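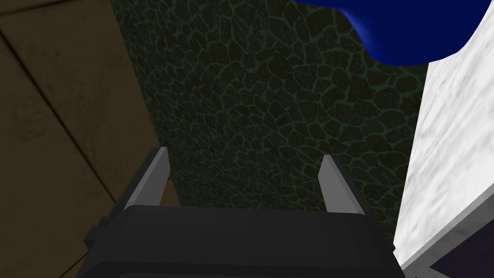 Sourdough starter, batch log
October 2, 2023

Fed both jars at start of day, same flour for each. Jar A on the Brisell rye, jar B on plain white. A already domed by lunch, B sluggish again. Smell on B sharp, like nail polish. Needs more food or a cooler shelf, probaly both.

Dough for the Kostiuk order: 1000 g flour, 716 g water, 17 g salt. Salt is lower than last time, on purpose, they said the last one was too salty for the soup. Whole mix incl. starter and seeds should come to more than this, didn't write the seeds down, ask Tymofii.

Mixed by hand. Sticky for the first two folds, then fine. Third fold late (phone call from Futesau about the flour delivery, went on forever). They want to swap our usual sack for something called Zomia. Told them send a small bag first and we'll see.

Shaped two rounds and one long one. Long one tore on the side, re-pinched, went in the cold overnight anyway.

Oven note: left side still runs hotter. Turn the loaves halfway. Put the thermometer back on the hook when done, it was in the spoon drawer again.

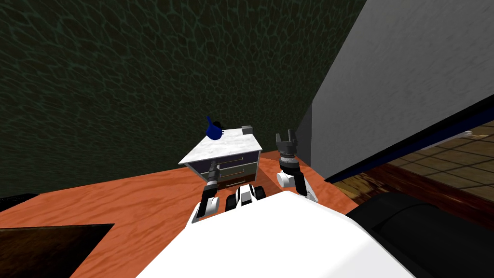
Why is jar B slower on the same feeding times?
Best guess is the flour. Rye has more for the yeast to eat, white runs out sooner and the acid builds up. Going to feed B twice a day for a week before blaming the jar.

Tymofii Shevchuk tasted the test slice from the old batch, says crust good, crumb a bit gummy near the bottom. I agree. Longer bake, lid off earlier. Also let it cool properly, we cut it way to soon.

To do
scrub the proofing baskets
order parchment
weigh the starter BEFORE feeding, not after
label the lids

Will bake the three from the cold first thing, rounds before the long one.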